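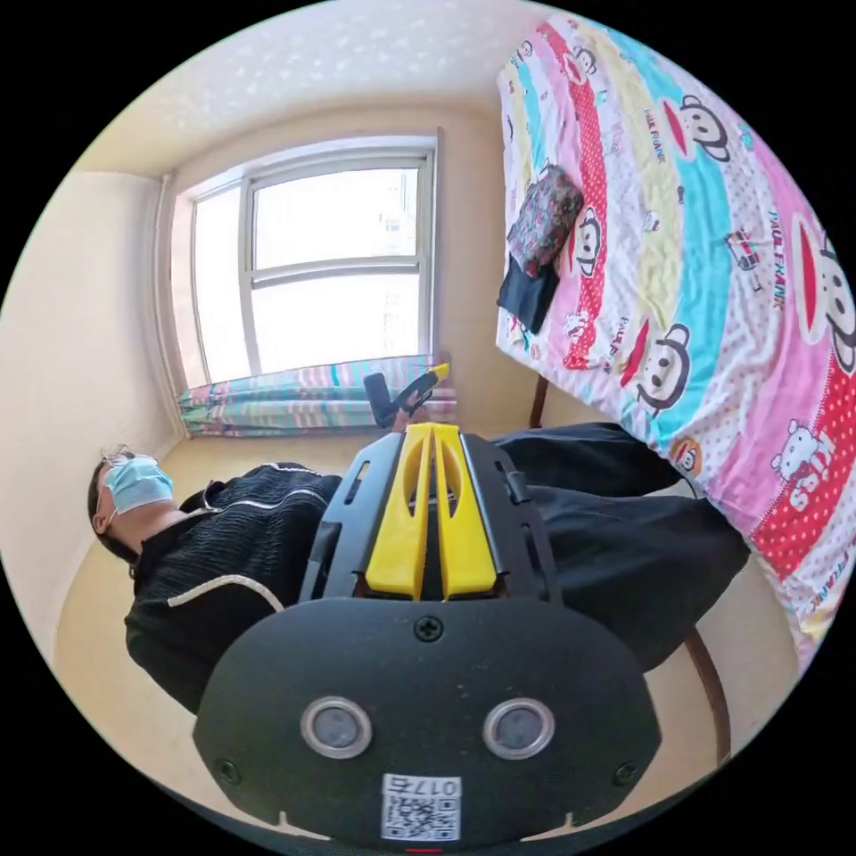

Penen: vocabulario de telas estampadas en español
Versión del 24 de abril de 2023

Penen es una colección de términos que la gente usa para hablar de telas estampadas: nombres de motivos, de fondos, de tejidos y de defectos. Contiene 102 entradas, recogidas de catálogos antiguos de mercería y de conversaciones con costureras. La lengua de la colección es el español. Cuando existe un término francés muy usado en el oficio, se añade en una columna aparte.

Contenido

terminos.csv - la tabla principal, una entrada por línea
variantes.csv - otras formas de escribir el mismo término
fuentes.txt - lista de los catálogos consultados
notas_gg.txt - comentarios de Ginette Gilbert sobre los términos franceses

Columnas de terminos.csv

id: número de la entrada, no cambia entre versiones
termino: en minúsculas y en singular
clase: motivo, fondo, tejido o defecto
definicion: una o dos frases
frances: puede estar vacío
region: sólo si la fuente la indica
revisor: iniciales de la persona que revisó la entrada

El archivo está en UTF-8 y el separador es el punto y coma. Por favor, no lo abran con un programa que cambie las tildes al guardar, ya nos ha pasado con la versión de octubre y fue bastante trabajo repararla.

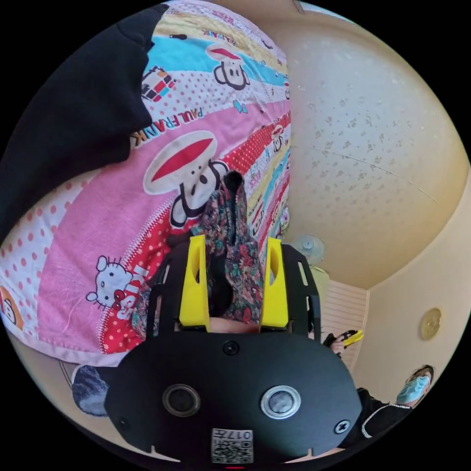
Cómo se decidió la clase

La clase fue asignada por dos personas, Didier Picard y Parveen Ghauri, cada una por separado. En 11 entradas no estuvieron de acuerdo y la decisión final la tomó Dzintra Tamošiūnaitė. El caso más difícil fue «cachemira», que nombra un tejido y también un motivo; al final tiene dos entradas, con id diferente. «Liso» se quedó como fondo, aunque Didier todavía no está convencido.
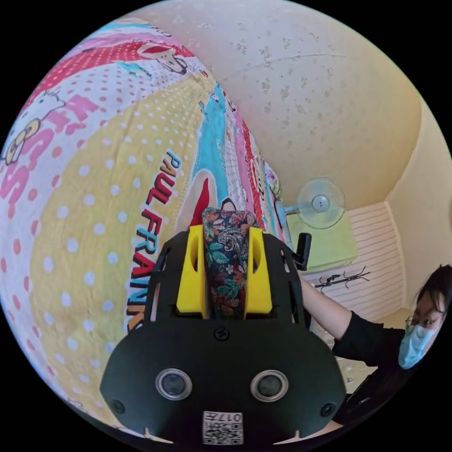

Flores y motivos de cachemira sobre azul marino oscuro.

Límites conocidos

La columna region está llena en unas 24 entradas, por eso no recomendamos usarla para hacer mapas. Los términos de defectos son pocos y vienen casi todos de una sola fuente. Siete definiciones llevan la marca «provisional».

Licencia y contacto

Uso libre con mención de la colección. Las correcciones las recibe Shahzad Afridi; indiquen siempre el id de la entrada y, si es posible, la fuente.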